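Moving 2000 bookmarks out of a dead service

2025-03-07
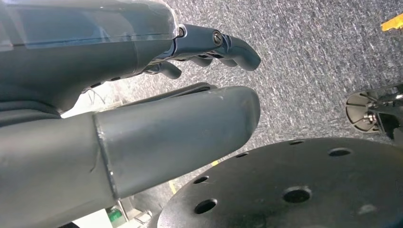 What I started with

Clolum, the bookmarking service I had used since college, sent out a notice saying it would go read-only in May. The export button still works. It produces one large HTML file in the old browser bookmark layout, with folders as nested lists and tags stuffed into a single attribute, separated by commas. My account was at the 2000 item cap, which I had been bumping against for a while by deleting something old each time I saved something new.

The file opened fine in a browser. Importing it into anything else was less simple. Two of the tools I tried dropped the tags without a warning, and one put every item on the day of the import, so the saved dates were gone.

Cleaning the file

I wrote a short script that reads the export and writes one row per bookmark to a plain CSV: URL, title, tags, date saved, folder. The dates are Unix timestamps, which is easy. The tags were the annoying part. Clolum allowed commas inside a tag if you put the tag in quotes, and the export strips the quotes. I had used this for place names in my first year and then forgotten about it. Those I fixed by hand.

After that came duplicates. Comparing raw URLs finds almost none of them. The steps that helped, in the order I ran them:

Lowercase the host name, but leave the path alone.
Remove the fragment, except on sites that use it for routing.
Remove tracking parameters from a fixed list.
Treat http and https as the same address.
Drop a trailing slash.

That left 1613 unique links. When two rows collapsed into one I kept the older date and merged the tags.

Checking for dead links

The checker sends a HEAD request, and falls back to GET if the server refuses it. One request per host at a time, with a pause in between. I let it run overnight. A status code of 200 does not tell you much on its own, as parked domains and "we've moved" pages also return 200. I compared the page title with the saved title and flagged anything with no words in common.

398 links were dead or flagged. Most of the dead ones were personal sites. Ritva Pelkonen's pages on slide rule repair are gone, and so is the long series on shortwave antennas that Raimo Ikonen kept up. For about half of these I found an archived copy and stored that address in an extra column next to the original. I did not replace the original URL. It is still the best search key if the page turns up somewhere else.

Where it lives now

I looked at Harkico, which is a hosted service and quite pleasant, and at Vainio, which you run yourself. Harkico has better search. Vainio stores everything in a single SQLite file, and I can copy that file with the rest of my backups. I went with Vainio. It reads the CSV directly if the columns are named the way it expects, and it keeps the dates.

Tags are shown in lowercase only, so "Basic" the language and "basic" the adjective are now the same tag. I renamed the first one to "basic-lang". Folders are not supported at all. I turned each folder name into a tag with the prefix "f-" and will probably delete most of those later.

Vilho Oksanen wrote to ask whether the script handles exports from the older Clolum accounts, the ones with numeric user names. I don't have such a file to test with. If somebody does, the thing to check is the date attribute, which I'm told was in milliseconds back then.

Still to do: a weekly run of the link checker, and saving a local copy of each page at the time I bookmark it. Vainio has a hook for the second one, but the documentation for it is a single paragraph and I haven't gotten it to fire yet.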